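Search this site Go

How does a restaurant get a prize?
March, by the Stundari kids' page

Maybe you have seen a small sign on the door of a restaurant that says it won a prize. Who decides this?

In our town the prize is called the Rokside Spoon. First, people send in the names of places they like. Last year 2242 letters came. From these, the judges make a long list of 90 restaurants and bakeries.
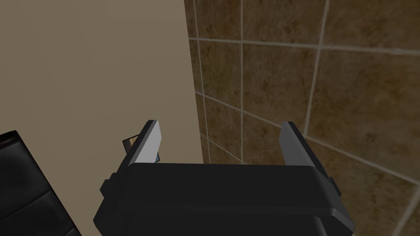
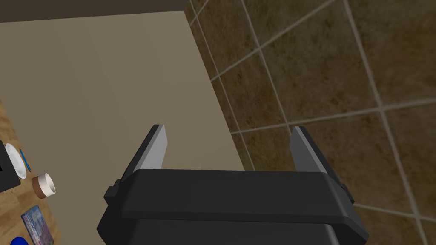
Two computer-made views of a gripper with two fingers.

Then the judges go to eat. They do not say who they are — so the cook makes the same soup for them as for everybody. A judge can visit one place up to 9 times!

After this comes the short list, with 13 names. A place on the short list is called a finalist. The bakery Kälin was a finalist before it won, and the noodle house Cullum is still waiting.

Do you want to be a judge at home? Taste slowly, and drink water between two dishes.

Contact | © Stundari | Back to top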